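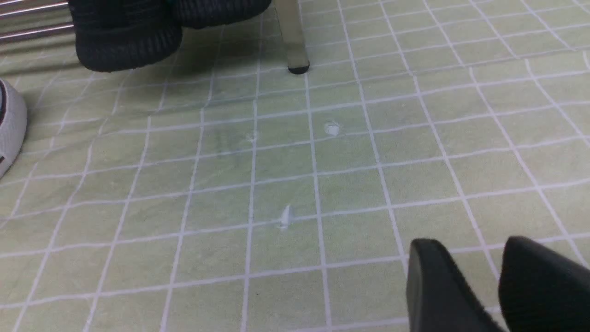
Drying knitwear indoors: notes for week 2

Hello again, everyone. I promised I'd type these up because I talked far too fast in the session, and Jozef Groen (who kindly lent me his own notes) had written down "towel thing??" and nothing else for ten whole minutes. So this is the towel thing, plus the rest of it.

We're on heavy knits this week. Jumpers, thick leggings, knitted trousers, blankets if you're brave. The trouble with all of them is weight. Wool and wool blends hold a great deal of water, and a wet jumper hung by its shoulders will grow. I had a lovely ribbed one from Grarnance that went in fitting me and came off the line fitting my brother. Ribbing is especially bad for it — once the ribs have been pulled flat by their own wet weight they take a lot of coaxing to spring back.

Before it goes anywhere near a rack

Don't wring. Squeeze, in handfuls, working down from the neck or waistband. Then lay a big dry towel on a clean floor, put the knit on top, roll the two up together like a Swiss roll and kneel on it. Move your knees along. Unroll, swap for a second towel if the first is sodden, and do it again.

Eirlys asked if a spin would do instead. For most machine-washable things, yes, a short gentle one in a net bag. Check the label first, and if it says hand wash only, stay with the towels.

On the rack

Flat is best. If your airer has wings that open out level, spread the jumper over them with the sleeves supported too, not dangling. If you've only got upright rails, fold the garment over two or three of them so the weight is shared, and turn it after a few hours so the fold moves. One thin rail on its own leaves a ridge you'll be steaming out later.

Dark knits get a towel underneath for the first wash or two. Black and navy can drip dye, and while a glazed tile wipes clean, grout is thirsty stuff and pale grout shows everything. I speak as someone who spent an evening with an old toothbrush!

Keep hems clear of the floor. Anything trailing picks up fluff and grit, and the air can't get round it. Feel along hems and cuffs before you decide something's done, they're always the last bit to dry. Same goes for waistbands with elastic in.

Weighing

Several of you liked this one. Weigh the garment dry, before washing, and write it down. My grey cardigan is 686 g. When it's back within a few grams of that, it can go in the drawer. If it's heavier it goes back on the rack, however dry it feels on the outside. Kitchen scales are fine — put a bowl on first and zero them.

For next time

Please bring one knitted thing you've washed and dried this way, with its before and after weights, and a tape measure. We'll be blocking cuffs and necklines. Eirlys Gethin has spare pins if you haven't any, but do ask her before the session starts as she likes to count them back in.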